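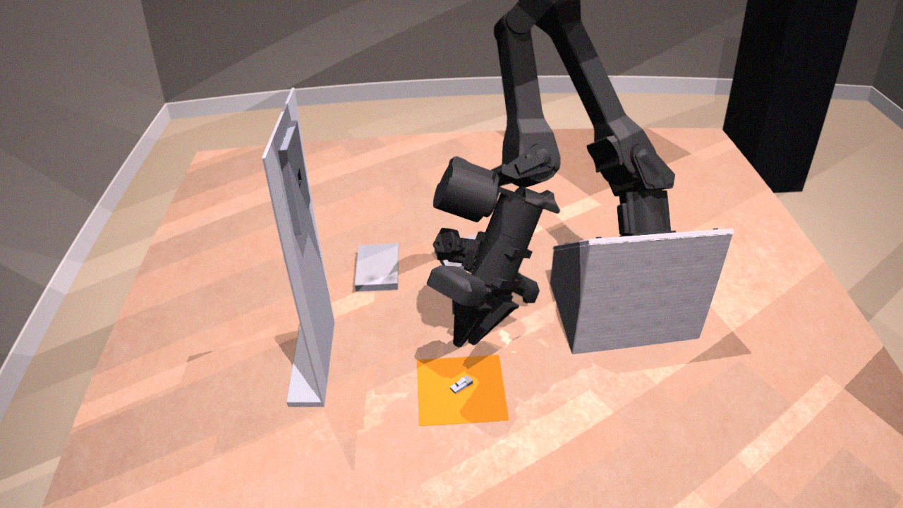
Re: [tellcombe-wood] Diagonal boards on a big table top -- am I asking for trouble?

Hello all,

I've been meaning to answer this one since breakfast and it's now half past nine at night, so forgive me if someone has got in first while I was washing up. I've kept most of the original message below because it had several questions in it, and I'd like to have a go at each of them, and because I always lose my place when people trim too much.

> Hello everyone, first post after a long time reading. I have been
> given a pile of mixed softwood and some paler hardwood boards, all
> different shades, and I would like to use them on top of a large
> work table for the back room. The table will be 2,000 mm long and
> it's for sewing, homework, jigsaws and cutting out, so it needs to
> be flat but it doesn't need to be posh.
>
> I rather like the look of boards set on the slant, corner to corner,
> but a relative tells me it will "walk" and pull itself apart in the
> first winter. Is that true? The boards are 28 mm thick.

First of all, welcome, and what a lovely thing to be given! I had a heap like that from an old chapel store some years back and I was still finding uses for it when we moved house. Mixed shades are a gift on a slanted top. If you lay them all square on, the eye goes straight to the one dark board and stays there, but on the diagonal they run into one another and it all looks as if you meant it.

Now, your relative isn't wrong, but I think they may be picturing one particular way of doing it. Wood moves across its width as the seasons change and hardly moves at all along its length. With ordinary straight boards the whole movement goes in one direction, and you can plan for it with slotted screw holes or buttons. Put the boards on the slant and glue them hard together inside a tight frame, and the top wants to change shape, very slightly, from a rectangle into something leaning. A frame with mitred corners will not thank you for that. I've seen one open up at two opposite corners wide enough to post a coin through, and that was in a house with quite modest radiators.

So the question is really how you hold them down. My own way, which I'll set out below, is to treat the boards more as a floor than as a table top. Each one is fixed along its middle to something stable underneath and is left free to swell and shrink on either side. The gaps open a hair in the heating season and close again in the damp. If you're cutting out fabric on it you'll want the gaps small, but they needn't be nothing at all.

> What should I put underneath? I have a sheet of something from the
> old wardrobe but it's a bit thin and it bows when I lift it.

I'd leave the wardrobe sheet out of it. A thin sheet under thick boards loses every argument, and you'll end up with a top that cups like a saucer. Your boards at 28 mm are stronger than anything you're likely to glue them to, so I would let them do the work and give them a good frame of bearers running across the table, closer together than you think you need. Remember that on the slant each board is spanning further between bearers than it would if it went straight across, and the short ones in the corners may only catch one bearer if you're unlucky. Lay it all out dry and look at the corners before you cut anything! I didn't, the first time, and had a little triangular piece at one end held on by optimism until I put an extra block in.

The other thing I'd do is draw it out. I know that sounds like a faff for a table, but I tape big sheets of paper together on the floor and draw the whole thing full size. The large sheets from the art shop are 594 mm on the short side, so you can get a good way along a table like yours without too many joins, and then you can move boards about on top of the drawing until you're happy with the order of the colours. Take a photograph and number the backs in chalk. Pencil vanishes on the darker ones.

> What angle is best? I have been going round in circles over this.

Forty-five degrees is the easy answer because every saw and every square in the house knows how to find it. On a long narrow table it can look rather busy, though, and a shallower slant is calmer. My present one isn't forty-five. I set it with a sliding bevel against a board that happened to look right, locked the bevel, wrote DO NOT TOUCH on a bit of tape and kept it on a nail until the job was finished. Whatever angle it was, it was the same angle every time, and I'd say that matters more than which one you choose.

Do start from the middle and work outwards to both ends. If you begin in a corner any small error creeps along and by the far end you're out by enough to see it. Starting in the middle halves it. Leave all the boards overlong at the edges, fix them, and then trim the lot in one go against a straight batten. A long straight edge cut in one pass looks so much better than a row of ends that were each cut separately by someone who kept stopping for tea.

> How do I get it flat at the end? I only have a small sander.

A small sander is fine for the finish but it will follow the bumps quite faithfully. Try to get the boards to the same thickness before they go down. If you can't plane them yourself, Cirnik out on the Tellcombe road will put them through the machine for a reasonable charge, provided you've had every nail out first. They do check, and they'll send you home again if they find one (ask me how I know). Old boards have the most astonishing number of nails in them, including ones that have snapped off below the surface and only show as a small grey stain, so go over everything with a magnet.

After that, a hand plane used straight along the boards, set very fine, for any proud edges. I know a lot of books say to go diagonally across a top, but when the boards are already on the diagonal you have to stop and think which way you're going, and I've torn out a nasty strip by going on autopilot. Look at the grain on each board. They'll not all want to be planed the same way, especially if they've come from different places.

I used a Fudus sander for mine, the small square one, and it was perfectly good, though the dust bag is a bit of a joke and I'd plug in the vacuum. Don't go too fine. A surface that's been sanded like glass won't take the oil evenly and you get pale patches, particularly with softwood.

> And the finish? It will have mugs on it. It will definitely have
> mugs on it.

Of course it will, what else is a table for! I've tried varnish and I've tried oil and I'm firmly an oil person now, simply because you can put it right. Varnish looks splendid until it chips at a board edge, and with all those edges on the slant there are plenty of places for it to begin. Once water gets under, you're sanding the whole thing back.

I use the Pesonen hard wax oil, the plain matt one. I gave mine 2 coats, thin, with a good night between them, and wiped off everything that hadn't soaked in. People are generous with the first coat and then wonder why it's sticky for a week. Do try it on an offcut of every different board first. The pinky ones go much warmer than you expect, nearly orange, and the creamy ones hardly change, so the contrast on the finished table will be stronger than on your floor drawing. If you'd like things quieter, they make a slightly whitened version which holds the pale boards back, but I found it sat in the gaps and looked chalky, so I'd be cautious.

And please, please lay the oily rags out flat outside to dry before they go in the bin. Don't leave them scrunched up. They really can heat up and catch fire by themselves, and I'd be cross with myself if I'd gone on at this length and left that out.

A few odds and ends that didn't fit anywhere else. Bring the boards into the room where the table will live and leave them there for a few weeks, with sticks between them so the air gets round. If you're starting now you could have them in until December, when the heating has been on for a bit, and then they'll be near their narrowest and you can lay them with a small gap and not worry. If you lay them in a damp spell, push them up close. I use a strip cut from a cereal packet as my spacer, and it's the right thickness for a sewing table, because a pin won't fall through it. Well, not often.

Last thing, for the cutting out. A rotary cutter will go through your mat sooner or later, and a scored line across slanted boards shows far more than one along them. Mine has a scar near the window end which I've oiled over so many times that it's nearly friendly.

Do let us know how you get on, and if you want to borrow the long batten it lives in my hall behind the coats and you'd be welcome to it. It won't go in a small car, I'm afraid, unless you're happy to drive with the window down.

All the best, and good luck with those nails,

The one at the top of the hill with the leaning shed

--
tellcombe-wood mailing list
To leave the list, reply with the word leave in the subject line.
Please trim your quotes if you can bear to.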